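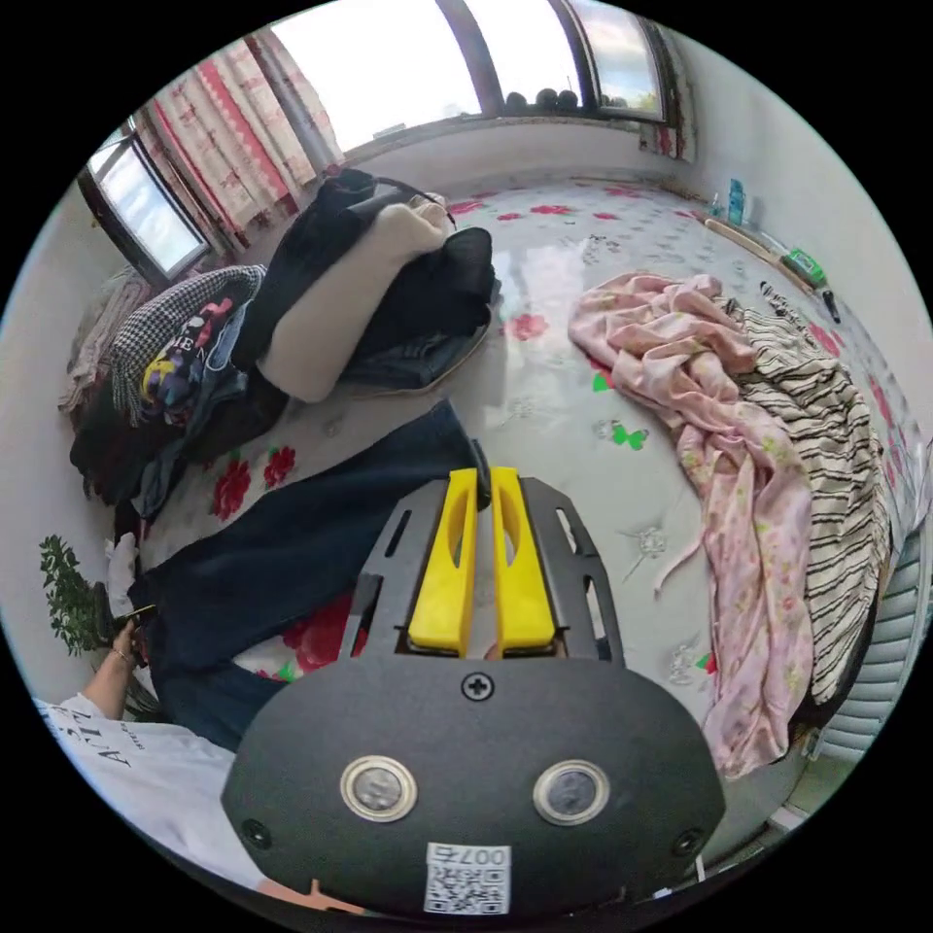 Navy trousers on a rose-print sheet

Garkatance: The Complete Series (DVD Box Set)
Item 1014
Format: DVD, widescreen, color
Region: 1 (US and Canada)
Episodes: 39
Running time: 3,269 minutes
Audio: English stereo
Subtitles: English, Spanish
Rating: Not rated
Distributor: Luvport Home Video
Availability: In stock

About the series

Garkatance is a political drama set in the harbor city of Siriwan, where a former customs lawyer is appointed deputy governor two weeks before a dock strike. She has never run for office and does not want to. The first season follows the strike and the inquiry that comes after it. The second moves to the capital and the fight over the port budget. The third and last season picks up a year later, with a new governor in place and an old shipping contract back in court.

Each season has 13 feature-length episodes. Most of them tell one case from start to finish, while the port story runs underneath. You can follow a single episode without having seen the others, but the court case in season three will make more sense if you have watched "The Night Ledger" and "Low Water" from season one.

The show was cut for time when it was rerun, and those shorter versions are the ones many viewers know. This set has the full original cuts. The opening titles for season two, which were replaced in reruns, are also back in place.

What's in the box

Twenty discs in three plastic cases, one case per season, with the bonus disc in the season three case. The cases slide into a cardboard outer box. A printed episode guide lists the title, writer and director for every episode, with a short plot summary that does not give away the ending.

Bonus disc

The original pilot with the first cast, which was never broadcast
Deleted scenes from "Low Water" and "Second Reading"
A tour of the Siriwan council chamber set
Season trailers
Photo gallery

Bonus material is in English only and has no subtitles.

Picture and sound

Seasons one and two were shot on 16mm film and have visible grain, especially in the night scenes at the docks. Season three was shot on video and looks cleaner. The discs were made from the broadcast tapes held by Kunus Pictures. A short dropout in the sound near the end of episode 22 is on the master tape and is not a fault in your disc.

Also available

Garkatance: Season One, item 1015
Garkatance: Season Two, item 1016
Garkatance: Season Three, item 1017 (does not include the bonus disc)
Music from Garkatance, CD, item 1022

Shipping and returns

Orders placed before 2 p.m. ship the same day. The box set ships in a padded carton and is too large for most mailboxes. Sealed sets can be returned within 30 days. If a disc will not play, contact Luvport with your order number and the number printed on the disc, and we will send a replacement for that disc only. You do not need to return the whole set.

Customer questions

Will it play in a Blu-ray player?
Yes, if the player is sold for Region 1 DVDs.

Is there a Blu-ray version?
No. None is planned at this time.

Are the episodes in broadcast order?
They are in production order. The two orders differ only in season two, where episodes 17 and 18 were swapped on air. The episode guide gives both.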